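Thursday, late. Sim bench, drawer task

Right arm froze again at step 2476. Same as this morning, same drawer (the maroon one), policy still sending commands, joints not moving. No error raised. Log just carries on as if all is well, which is the bit that bothers me.

Tried so far:
restart from checkpoint – same
new seed – froze at 3172 instead
wrist force limit down to 395 – no freeze but it never gets a grip on the handle either
left arm parked, gripper up, so it can't be a clash between arms

Suspect the contact solver. Fingers get in close by the cabinet, tiny overlap, solver pushes back, arm sits there fighting it. Torque trace goes flat at the cap, then nothing. Not proven. 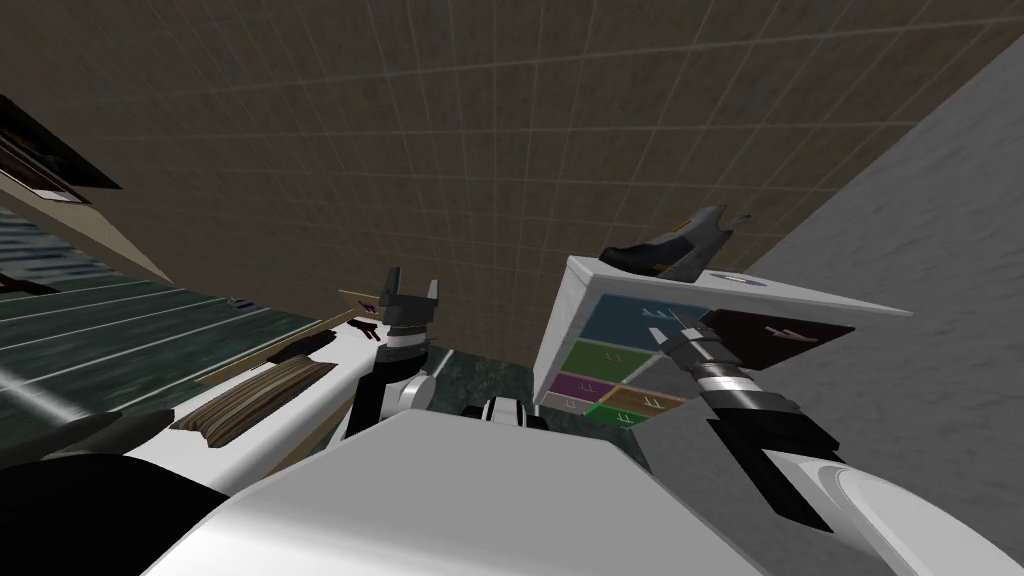

Žydrūnas reckons the solver is fine and the watchdog is what's broken: it should have tripped after 500 steps of no joint movement, and in his view a silent stall matters more than whatever caused it. Wants no runs of this policy on the real arms at Taditz till the watchdog trips by itself, twice.

Fair. Checked the config and the watchdog is only reading the left arm. Copy and paste from the old one-arm setup, probaly mine from August.

To do:
watchdog on both arms, seperate counters
rerun both seeds, solver untouched
tell Rafia the Taditz slot is off for now
then look at finger overlap

Left the 3172 run saved, don't overwrite.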